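How to fill in a life insurance medical questionnaire

Vestalness Mutual sends its medical questionnaire once the first application form has been logged. It runs to 26 questions and most people can finish it in one evening, provided the paperwork is to hand. This page goes through it in the order the form does. Other insurers word things differently, but the questions are much the same.

Before you start

Get these together:

Your GP surgery's name, address and telephone number
The names and doses of anything you take regularly, including inhalers and creams
Dates of any hospital visits, scans or blood tests in the last five years
Your height and weight, measured this week
Letters from any specialist you have seen

If you are missing dates, ring the surgery and ask for a printed summary of your record. Ask for the summary only. The full record can run to a great many pages and you won't need it.

Part A: Height, weight and lifestyle

Give your height without shoes and your weight in ordinary indoor clothes. Don't round either of them. If a nurse is sent out later and her figures differ a good deal from yours, the file goes back to the underwriter and the premium may be worked out again.

The alcohol question asks for units in a normal week. Add up a real week, including the weekend. A pint of ordinary strength beer is a little over 2 units, and a large glass of wine can be 3 or more.

For smoking, the form asks about the last twelve months. Nicotine patches, gum and vapes all count as nicotine use with Vestalness, and you should tick the box even if you gave up cigarettes years ago. If you stopped in November, put November and the year.

Part B: Your own medical history

Read each question twice. Some begin "Have you ever" and others "In the last five years", and mixing them up is the commonest mistake on the form.

Where you tick a box, use the space beside it for four things: the name of the condition, when it started, what treatment you had and how you are now. "Bad back, 2019, physiotherapy, no trouble since" is enough. If you run out of room, carry on with a separate sheet, write the question number on it and sign it.

Blood pressure readings should go down as both numbers, for example 132 over 84, with the date they were taken.
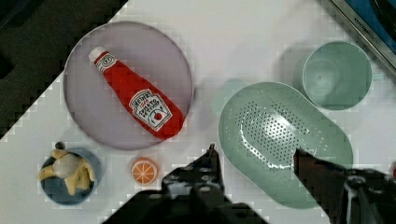
Do I have to mention tests that came back clear?

Mention them if the question asks about tests or investigations. Put the date, the reason for the test and the word "normal". A clear result seldom changes the price, but one left out can hold up a claim.

Part C: Family history

Only parents, brothers and sisters count, and only illnesses diagnosed before the age given on the form. Leave out grandparents, aunts and cousins. If you were adopted or have lost touch with your family, write "not known" in each box. Blank boxes get sent back.

Part D: Consent

Sign and date the consent page or the insurer can't write to your doctor. You can ask to see the doctor's report before it goes off. Tick the second box if you want this, and expect the decision to take longer.

Sending it in

Copy every page before posting. Forms go to the Skullthorpe office, marked for Catinca Vasiliu in new applications. If you applied through Bratu, the brokers in Kiltthorpe, send it to Emanuel Jitaru there and he will pass it on.

If your health changes after posting, but before the policy starts, tell the insurer in writing. Include your application number and the date of the change, and keep a copy with the rest.

Page last checked: Dec 25, 2025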